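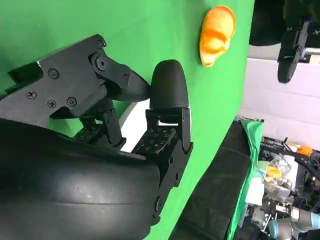 Black robot hand, close up

Gorkatby to Erlow Ferry: Frequently Asked Questions
Updated 22nd September

Tickets and fares

Do I need to book ahead?
Foot passengers do not need to book. Cars, vans and motorcycles do. You can book a vehicle online or at the Gorkatby ticket office. The Erlow landing has no office, so if you are starting from that side, book online before you leave home.

Where do I buy a foot passenger ticket?
At the ticket office, from the machine next to the waiting room in Gorkatby, or on board. Tickets bought on board are card only.

Do children pay?
Children under 4 travel free but still need a ticket, which you can pick up at the office or from the crew. Older children pay the child fare until they turn 16.

Can I use a return ticket on a different day?
Yes. The return half is good for six days after the outward trip. Vehicle returns are tied to the sailing you booked, and you can move them online as long as the sailing has not started boarding.

I lost my ticket. What now?
If you booked online, sign in and print it again, or show the confirmation email. We can't replace paper tickets bought from the machine.

Do you sell season passes?
We sell a monthly pass and a yearly pass for foot passengers. There is also a ten-trip card that can be shared within a family. None of these cover vehicles.

Sailings

How long does the crossing take?
It depends on the boat and the tide. The timetable gives an arrival time for each sailing. The Norora is the slower of the two boats and usually does the early and late runs. The Brouwer does most of the daytime runs.

Why is the winter timetable shorter?
Fewer people travel, and each boat spends part of the winter out of the water for its yearly survey. While one is away the other covers both sets of runs, so there are gaps in the middle of the day.

When will a sailing be canceled?
The skipper makes that call, mostly on wind and visibility. We post cancellations on the home page and on the board at each landing. If you gave a cell number when you booked, you will also get a text.

Do I get my money back if you cancel?
Yes, in full, or you can move to another sailing with space. Refunds go back to the card you paid with. If you paid cash, bring the ticket to the Gorkatby office.

What if I miss the boat?
Foot passengers can take the next one with the same ticket. Vehicles go on standby and are loaded after the booked vehicles. In July this can mean a long wait, and we can't promise a space the same day.

Vehicles and parking

How early should I arrive with a car?
Be in the loading lanes 20 minutes before departure. We may give your space to a standby vehicle after that.

Is there a height or weight limit?
Tell us the true height, length and loaded weight of your vehicle when you book. The booking form will warn you if it is too big for the boat you picked. Trailers count toward the length. Roof boxes and bikes count toward the height.

Can I leave my car in Gorkatby?
Yes. The lot behind the landing has 435 spaces. Pay at the meter by the gate and leave the slip on your dashboard. Overnight parking is allowed. Sleeping in vehicles is not.

Can I charge an electric car?
Not at either landing at present. Electric cars are welcome on board.

On board

Can I bring a bicycle?
Bicycles go free. Walk yours on after the cars have loaded and use the rack on the car deck. On the Norora the rack is on the port side and fills up quickly.

Are dogs allowed?
Yes, on a leash, on the open deck and in the rear cabin. Assistance dogs can go anywhere passengers can.

Is there food?
The Brouwer has a small counter with coffee, sandwiches and snacks. The Norora has a vending machine. You are welcome to bring your own.

Is there step-free access?
Both boats have a ramp and an accessible restroom on the main deck. There is no elevator to the upper deck. At low tide the Erlow ramp is steep, and the crew can help if you ask when you board.

Can I book for a group?
We take groups of up to 100 on daytime sailings outside school vacations. Use the group form and include a second choice of sailing.

I left something on the boat.
Lost items are kept at the Gorkatby office for four weeks. Food and wet clothing are thrown away the same day.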